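Automation Maintenance, Unit 4
Course handout: Daily care of the two-handed bowl cell
Kivness Training Center

Read these notes before your first lab on the cell. The lab follows the same order: lockout, hands, cameras, table, warm-up, run, end of shift. You will need the Kasix login you were given in Unit 2 and a paper log sheet.

1. What the cell does

The cell has two arms, each with a black multi-finger hand. They work over a shared white table. The basic job is to stack and unstack pink bowls. A head camera looks down at the table and each wrist carries a small camera of its own. All the views come up in Kasix, the cell software, next to the joint readings and the pad readings.

Bowls are a good test load. The rim is thin and curved, so a finger that is a little out of line will tip the bowl before it grips it. A hand with a worn joint can often still pick up a block. Give it a bowl and the fault shows up in the first few tries.

2. Before you touch a hand

Press the stop on the side you are working on, then the stop on the other side. Both arms reach the middle of the table, and a single stop holds only one of them. Turn the key at the Astier power cabinet and take it with you. Wait until the joint readings in Kasix go gray.

With power off, the arm will hold its position on its brakes but the fingers can be moved by hand. Move them slowly. If a finger feels gritty or catches, write down which joint and at what point in its travel. Do not force it past the catch.

3. Hand check

Start with the fasteners. Each finger link is held by small Phillips-head screws and the pivot has a larger hex socket bolt. Use the hand driver from the kit, never the powered one. A screw that turns at all gets backed out, cleaned, given a drop of threadlocker and put back. The pivot bolt goes to 2 Nm with the torque wrench. If you overtighten it, the finger will drag on the way back and Kasix will log a slow-open warning.

Next, the pads. Wipe the faces with a lint-free cloth and look along each one for lifted corners. Don't use alcohol on them — it dulls the surface and the grip changes. Pads are swapped as a set on each hand. If you change one and leave the other, the bowl will creep toward the older pad when the hand lifts.

Then power up and look for the indicator on the jaw. A steady green means the hand has its link to the controller.
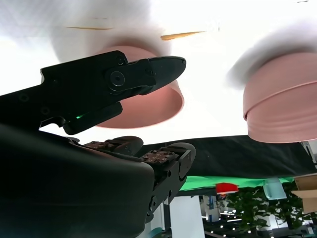

Figure 1. Wrist camera view. Green indicator lit on the underside of the jaw; two brown pads on the finger assembly below.

If the light is off, check the connector at the wrist before you do anything else. Most of the no-link faults in the February log came down to a plug that had not been pushed all the way in.

4. Cables

Follow every cable with your fingers from the forearm to the hand. There should be slack at the wrist in all positions, so check it with the arm stretched out and again with the arm folded in. A cable that is tight at full reach will pull on the hand and show up as a steady offset in the wrist reading.

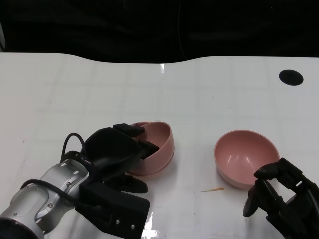 Look for shiny spots on the cable jacket as well. A shiny spot means rubbing. Re-route the cable if you can, and put a sleeve over it if you can't. Cable ties go on finger-tight with the tail cut flush. A sharp tail will mark the housing, and it will mark you too.

5. Table and bowls

The head camera sits 630 mm above the tabletop at its service position. Measure this with the rod gauge, with the arms parked. If it is off, fix the mount. Do not correct it in software, even though Kasix has a field that lets you.

Wipe the table at the start of each shift. It is glossy and the ceiling lights reflect in it, and the software has learned to live with that. It copes less well with crumbs and slivers. A small fleck near a bowl can be read as part of the rim and shift the grasp point. Sweep toward the near edge and pick up what you find.

Check the bowls too. Run a thumb around each rim and set aside any that are chipped or out of round.

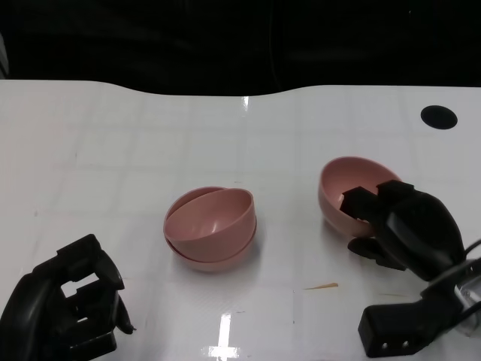 Figure 2. Right hand at the single bowl, with one finger pad inside it. The left hand is open.

When you watch a grasp like the one in Figure 2, keep your eye on the bowl and let the software watch the hand. Any twist of the bowl as the fingers close points to a finger that is arriving early. Note which hand it was.

6. Pad zero

The tactile pads drift, mostly with temperature, so they are zeroed after warm-up. Run the warm-up routine for 22 minutes. Then open the hand, make sure nothing is between the fingers, and bring the tips close together without letting them touch.
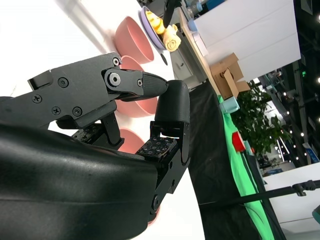 In Kasix, open the Pads page and choose Zero for one hand at a time. The map should settle to an even color. Any element that still reads above 128 with nothing in the hand is marked as stuck. One stuck element can be masked and the cell can run. Two that sit side by side mean a new pad.

Students often zero with a fingertip resting on the other one. The reading looks fine until the hand opens, and then the whole map goes negative. If you see that, open the hand and start this section again.

7. Trial run

Run one nest and one un-nest with each hand at low speed. The nested bowl should sit level in the one under it. If it stays tilted, check these in order:

Pad zero on the releasing hand
Pivot bolt torque
Camera height
Release height in the recipe

Change one item, run again, and write down the result before you go on to the next. Groups that change everything at once tend to get a working cell and an empty log sheet, and the log sheet is what gets marked.

8. End of shift

Park both arms, open both hands, key off. Count the bits back into the Annamalai tool kit and sign the card in the lid. Leave the log sheet in the tray by the door. Any open fault goes on the whiteboard with the side (left or right) and the section number from this handout.

Lab report: one page per pair, with your pad readings before and after zeroing and your results from section 7. Hand it in at the start of the next lab.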